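The Song That Took 29 Tries

I first heard Plillance through a wall. I was staying in a cheap room above a print shop, somebody next door had a record on, and the bass line came through the plaster so clearly that I lay there tapping it out on my stomach. The next morning I knocked and asked what it was. The guy handed me the sleeve, said "keep it a week," and that was that - I've been a fan of this odd little duo ever since.

Plillance is Kwaku Nartey, who writes the words and sings, and Mohammed-Awal Kwofie, who plays pretty much everything else. They've been making records together since they were teenagers, and they've never had what you'd call a hit. What they do have is a new album called Prarley, out on the tiny Urkis label, and one song on it, "Mayrhofer," that I have now played so many times my kids hum it in the bath.

So I went to talk to them. We met in the back of a café with terrible chairs, and I got two hours of tape, most of it laughing.
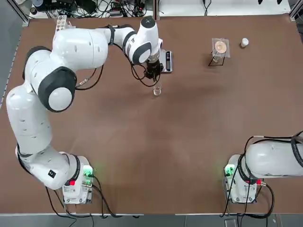
Who or what is Mayrhofer?

A piano teacher, says Nartey. She taught him for one winter when he was 11, she wore her coat indoors, and she made him play the same eight bars until he could do it while telling her what he'd had for lunch. The song is about her hallway, mostly.

I love that he picked the hallway! Anybody else would have gone for the piano. But the first verse is all umbrellas and wet boots and the smell of somebody's soup, and you're already on your way home before you find out there was a lesson at all. Nartey told me he wrote the words in one sitting, on the back of a gas bill, and changed only one line afterward (he won't say which).

The music was another matter. Kwofie had the gas bill pinned over his keyboard for most of a year. He tried it as a waltz. He tried it fast, with handclaps. He tried it with a drum machine he'd bought from a cousin, and he played me a bit of that one on his phone, and it sounds like a washing machine falling in love. By his own log there were 29 versions, and Nartey hated 28 of them.

"He never tells me he hates it," Kwofie said. "He says, 'That's interesting, Mohammed,' and then he goes and makes tea."

"It's a very clear system," said Nartey.

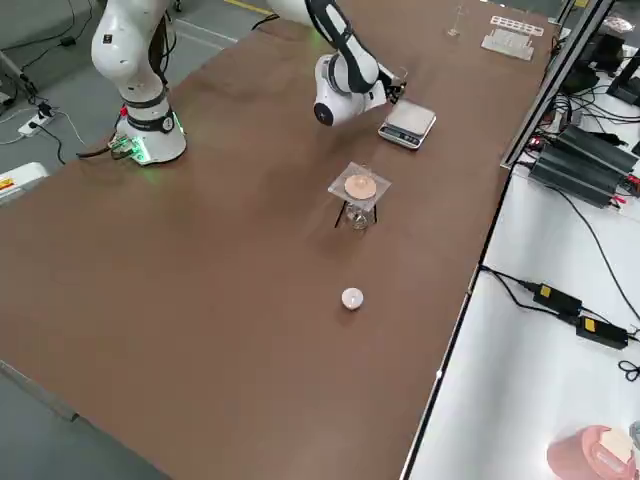 The one they kept is the slowest. It's just an upright piano, a bass and that voice, with a bit of brass creeping in at the end like people arriving late for dinner. They cut it live in a rented church hall with the heating off, and if you listen on headphones you can hear Nartey sniff before the last chorus. The engineer wanted to take the sniff out. There was a discussion. The sniff stayed.

What gets me is how little they were in the same place for all this. They live a long train ride apart now, and most of the writing goes through the mail - real mail, with stamps. Nartey sends words and Kwofie sends back a cassette. I asked why they don't just send files like everyone else and they both looked a bit embarrassed. Kwofie said that when he gets an email he answers it, and when he gets an envelope he puts it on the piano and waits until he has a tune.

They've fallen out over it, too. There was a stretch before the last record when no envelopes went either way for months, and each of them was sure it was the other one's turn. I asked whose turn it was. They both pointed across the table.

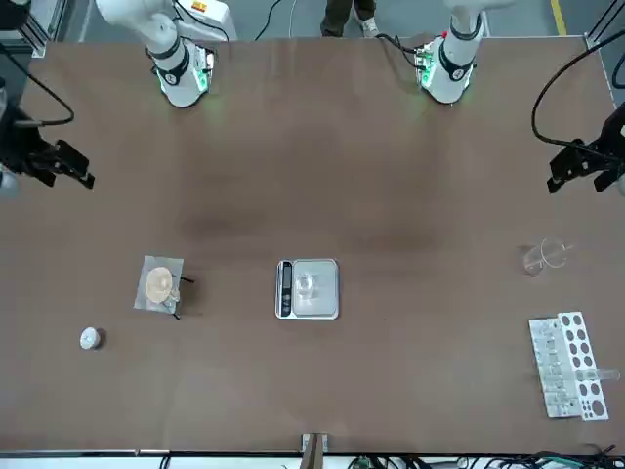 The rest of Prarley is brighter than you might expect from all this talk of cold halls and wet boots. "Second Ferry" is a proper stomper, and I dare you to sit still through the middle bit. "Thirty Candles" has a key change so shameless that I laughed out loud on the bus. I'm less sure about the long instrumental that closes side one, which wanders off and doesn't really come back, but a friend of mine thinks it's the best thing they've done, so there you go.

The first pressing was 2345 copies, a number Kwofie chose because he liked the look of it. When we spoke there were 447 left, stacked in Nartey's spare bedroom, where his mother-in-law is supposed to be sleeping at the end of October. He would really like you to buy one.
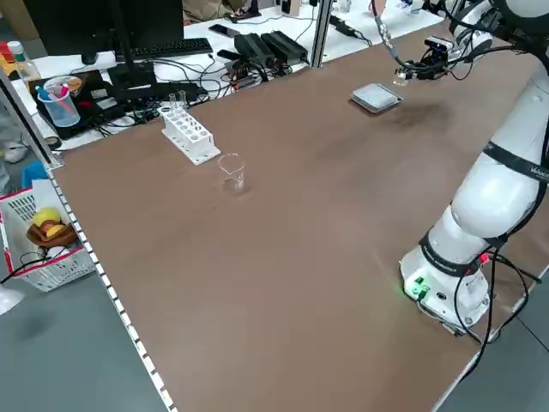
They're taking the songs out on the road as well, just the two of them and whichever brass players live nearby and can read Kwofie's handwriting. The piano is a problem. Small rooms don't always have one, and when they do it's got a plant on it and three dead keys. Kwofie carries a tuning lever in his jacket and turns up early. At one place he spent the whole afternoon inside the thing and then played the set in his socks, his shoes having gone missing somewhere behind the stage.

I asked if Mrs. Mayrhofer had ever heard the song. Nartey did write to her, at the old address, and put a copy of the record in with the letter. A card came back a few weeks later. She said she'd enjoyed the trumpet, and that he was still rushing the left hand.

It's Kwofie playing the left hand, of course. He's got the card now. It's pinned up over his keyboard where the gas bill used to be.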